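Skilby Fan Board > Film & TV > Book Adaptations
Thread: Clindcombe season 2 casting — recast Petrenko or no??

marshlight16
ok so they're saying the kid who played young Petrenko is out. too tall now. two actors for one character in 5 episodes, I can't keep up. Thoughts? I liked the first one

tolliver_b
Recast is fine. Book has her aging up anyway, the whole ferry chapter is her at 16. You can't do that with a 10 year old and a wig

marshlight16
they did the voice dub thing in the pilot tho and it was creepy. grown up voice coming out of a little kid. hated it

quietpudding
I loved the voice thing!! Thought it was the best part of the pilot. She's supposed to be unsettling, thats the point of the letters

tolliver_b
Disagree. Letters are sad, not creepy. Reread chapter 2, she's writing to her dad's boat

quietpudding
I have reread it. Many times lol. She signs them with his name. Creepy.

dusville_dan
Can we talk about the mother instead. Completely wasted. One line at the harbor and then she's gone till the finale

marshlight16
new thread for that pls, last one went to 87 replies and got locked

dusville_dan
It got locked because people were rude about the accent. I wasn't one of them

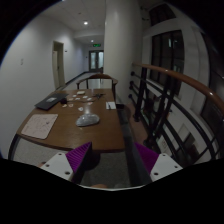 Adaptations Desk — Skilby Fan Board moderators

JPenner (mod)
Jaxon Penner here. Keep it on the recast. Mother talk is ok if it's about casting, not about who said what in May. Also the Dusville read-along is still on, starts 7 pm, we're doing the ferry chapter so bring your copy. Spoiler tags for book 3 please, some folks are show only.

orchard_lane
Show only here, thank you for that. Had no idea she gets older. Guess I do now

tolliver_b
sorry!! it's on the back cover of the paperback so I figured it was fair game

orchard_lane
No worries. For what its worth I want the same actress. I got attached. The bit where she won't eat the birthday cake till everyone's left the room, she sold that with no lines at all

quietpudding
THE CAKE. yes. Rewound it twice

dusville_dan
Cake isn't even in the book

quietpudding
so? best thing they added

dusville_dan
They cut the lighthouse for it. I'd take the lighthouse

marshlight16
lighthouse would of cost a fortune. cake costs a cake

tolliver_b
Ok but back to the recast. If they go older they can finally do the argument with the harbormaster and have it mean something. A kid yelling at him is cute. A teenager yelling at him is a problem for him

marshlight16
hm. ok that's a decent point. still don't want the dub back

JPenner (mod)
Poll is up top if anyone wants it. Recast / keep / don't care. Closes when we hit 2,000 votes or when I remember

quietpudding
voted keep

dusville_dan
Don't care. Put me down for lighthouse

orchard_lane
Is the read-along ok for people who haven't read the first two chapters? I can catch up on one, prob not both

JPenner (mod)
Sure — skip 1, read 2. The letters are in 2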